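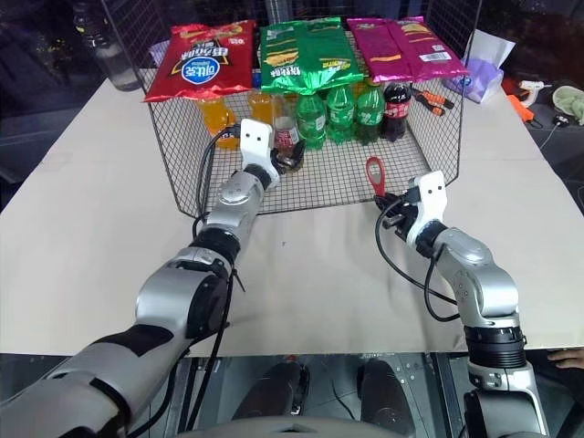 Ticket: Basket task stalls with left gripper inside the rim
Project: Drasura
Opened by: Dagmar Ševčík
Assigned to: Dalibor Brabec
Priority: normal

Problem
Left arm goes over the front rim of the wire basket and stops there. No fault code. Happened on 18 of 50 runs in May. Chip bags are resting on top of the bottles' side of the basket and the mesh is fine and black, same as parts of the arm.

Tried so far
1. Restarted the arm controller. No change.
2. Raised the approach height. Fewer stalls, but slower.
3. Cut grip force on both sides. No effect on the stall.

Dalibor, 2:40 pm
Depth readings drop out near the mesh. I think the planner sees a wall and waits. Timeout was set to 300 seconds, changed it to 200 for now.

Marek Havlíček, 4:15 pm
Siruvia keeps asking if this can restock a snack shelf by itself. My answer is not yet - a person still has to stand by the table and reset it. Bags and bottles mixed together are harder than either one alone.

Next step
Rerun with the mesh masked in the depth map. Ticket stays open.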